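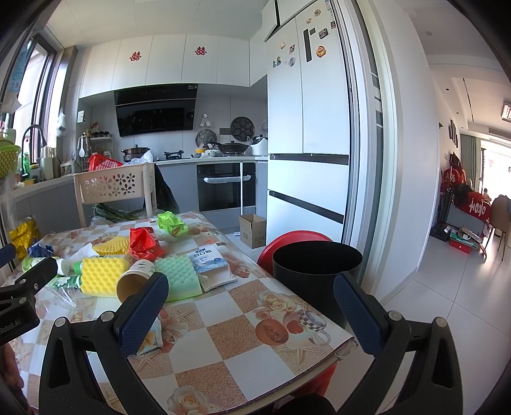
Yellow sponges and a red basin on the checked tablecloth.

Gums, then. Everyone brushes, hardly anyone flosses — me included until January, when the hygienist at Bellis found pockets I'd ignored for 8 years. Bleeding when you brush? Not normal. Get it looked at.

Cost is the usual worry. A scale and polish at the Kovdale branch was £67, no waiting list to speak of. Deep cleaning is more, and takes 2 visits, numb lip both times.

Small brushes between the teeth, every night, before the paste. Start with the back ones becuase they get forgotten. Sore for a week or so — keep going. Mine stopped bleeding by the second packet.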